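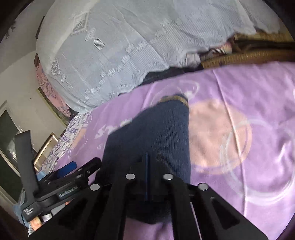 紫のブランケットと紺のニットソックス

衣類乾燥除湿機 Bunent レビュー:厚手の靴下と袖口はどこまで乾くか

Drekanarの衣類乾燥除湿機「Bunent」を、9月の室内干しで使用した。設置場所は北向きの4畳間で、窓は閉め、エアコンは停止。従来使っていたAldenのコンプレッサー式を比較対象とした。評価項目は乾燥時間、乾きムラ、消費電力、運転音、手入れの5つである。

乾燥性能
洗濯物は綿のTシャツ、タオル、ニットの靴下、スウェットを混在させ、脱水後の総重量を揃えた。乾燥の判定は、洗濯前の重量に戻った時点とした。
Bunentの「標準」では、全量の乾燥まで136分。Tシャツは早い段階で乾き、時間の大半は靴下のつま先とスウェットの袖口に費やされる。ルーバーの可動範囲が上向きに偏っており、低い位置に吊るした小物に風が届きにくい。靴下は履き口を下にして吊り、上段に移すと改善した。
Aldenは乾燥時間では劣るが、送風幅が広く、乾きムラは小さい。

袖口とリブ
厚手のリブは編み目の間に水分を保持し、表面が乾いても内側の湿りが残る。Bunentの湿度センサーは本体背面の吸気側にあるため、室内の湿度が下がると、リブの湿りが残っていても「自動」が終了する。スウェットを含む場合は「自動」ではなく「標準」を選び、袖を筒状に開いて干すことを推奨する。濃色の生地は目視で判断しにくいので、袖口を裏返して触って確認したい。
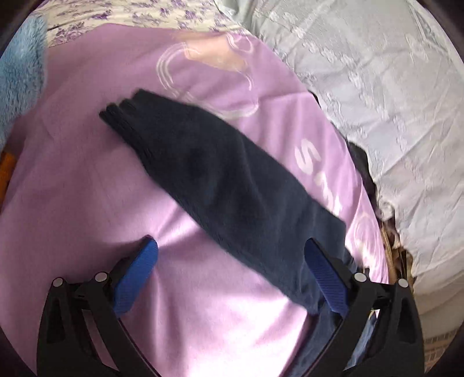

消費電力と運転音
簡易電力計Leiによる測定では、「標準」の運転中は消費電力の変動が小さく、起動直後にのみ上昇が見られた。「静音」では送風音が下がるものの、コンプレッサーの断続音は残る。就寝中に同じ部屋で使う用途には向かない。扉を閉めた隣室では気にならない水準である。

手入れ
フィルターは背面から引き抜く方式で、工具は不要。タオルを多く干すと糸くずの付着が早い。タンクは取っ手付きだが注ぎ口が浅く、満水時に傾けると側面からこぼれる。連続排水用のホース口はあるが、ホースは別売で、部品番号は3098。取扱説明書の付属品一覧には記載がなく、巻末の消耗品表にのみ載っている。

総評
乾燥の速さを優先し、干し方を調整できる利用者には適する。小物が多い場合や、自動停止に任せたい場合はAldenのほうが扱いやすい。ファームウェアの更新機能はなく、センサーの判定条件は利用者側で変更できない。
評価は100点満点で74点。減点は主にセンサーの配置とタンクの形状による。

執筆:Chutima Thepsuriya
測定協力:Haiyan Xie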